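The soybean man of Prerley would like you to stop saying superfood

Rasa Toom

Omid Khosravi has been selling dried beans for a living long enough to be suspicious of anybody who gets excited about them. I had gone to Prerley expecting a sales pitch. Every second café in Tirnonham now has a house-made tofu on the menu, usually with a paragraph about the farmer, and Khosravi supplies several of them. I wanted to know whether any of it tasted different, or whether we were all paying extra for the paragraph.

"Mostly the paragraph," he said, before I had my coat off.

He runs Lill, a dry goods wholesaler with a shopfront that opens on Saturday mornings. Lentils, chickpeas and split peas pay the rent. Soybeans were an afterthought until a few years back, when cooks started ringing him to ask for named varieties and harvest months.

"I'd say, what are you going to do with it? And they'd say, we're going to marinate it in chilli and deep-fry it. Then buy the cheap one, mate. You won't find the variety under all that."

I put it to him that this was an odd thing for a man to say when he charges more for the good ones. He shrugged. The good ones are good, he said, if you make soy milk and drink it plain, or if you make a very soft tofu and eat it the same day with nothing much on it. In his opinion that covers a small fraction of what his customers do.

I'm less sure than he is. Riku Ueda, who cooks at Skasivow on the other side of the rail line, gave me two bowls of plain milk from two of Khosravi's beans and I preferred one by a long way. I also couldn't say which was the dear one. I guessed, and guessed wrong. Ueda was kind about it.

"People pick the sweeter one," she said. "Sweeter isn't always what I'm after. If I want a firm block, I care about the protein, and whether the beans are old."

Old beans came up again and again. Khosravi reckons age ruins more tofu than variety ever improves. A bean that has sat in a hot shed over summer soaks unevenly, and some of them stay hard in the middle however long you leave them. He has sent back 61 bags in his time and remembers the arguments over most of them.

So how does a home cook tell? He was scathing about the advice that goes round online, including the business of dropping beans in water and throwing out the floaters. "You'll get rid of a few dud ones. It doesn't tell you how old the rest are." He'd sooner people spread them out where the light is good and had a proper look for splits, wrinkles and odd colours, then soaked a handful overnight and cut one open.
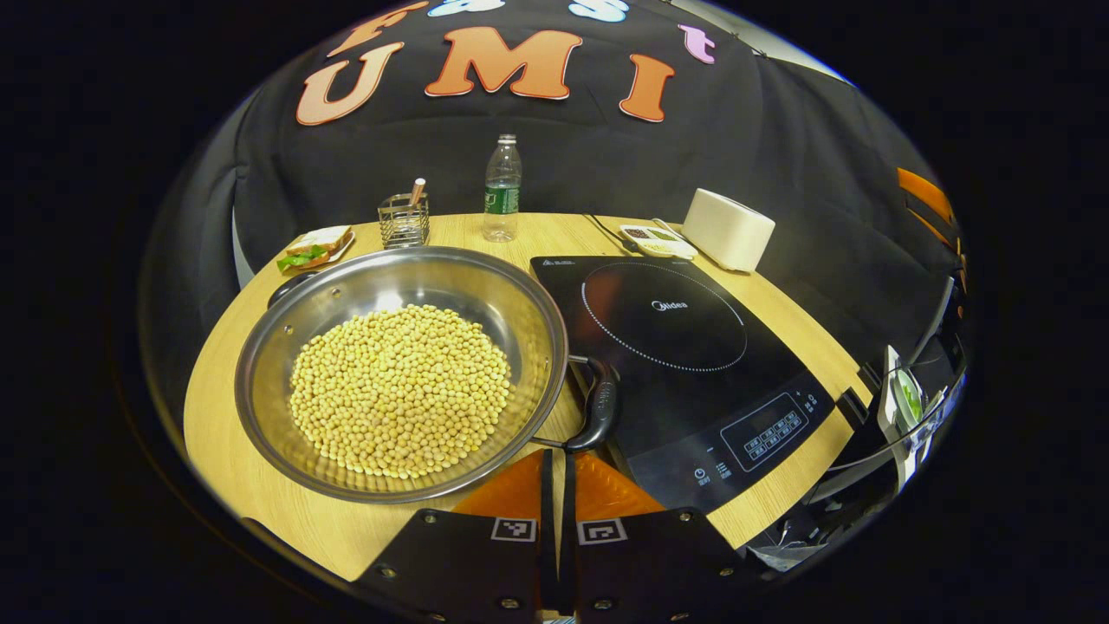
The health question

I asked about health because his own shop window mentions it. He winced. The sign was his business partner's idea.

"Ilham wanted it. Ask Ilham."

Ilham Chin, reached by phone, was unrepentant. "It says 'good for you'. They are good for you. They're beans. I didn't say they'd fix your knees."

Fair enough, although a flyer on the counter when I visited came fairly close to promising something about knees. Khosravi folded it in half while I was reading it and put it in his pocket. He says a customer left a stack of them.

What about local?

Growing soybeans close to town is the other thing the menus like to boast about. Margus Adomaitis has 77 hectares out past the old butter factory and put six of them under soy last season. He isn't pretending it was a triumph.

"Birds got a share, weeds got a share. I made more off the barley," he told me. He'll plant it again, but he wants a signed price first. The cafés were very warm and encouraging, he said, right up until he mentioned money.

Khosravi bought the lot anyway. He hasn't decided what to call it, and he's against putting Adomaitis's face on the bag. I asked what it tasted like.

"Like a soybean," he said, and went out the back to serve someone who wanted red lentils.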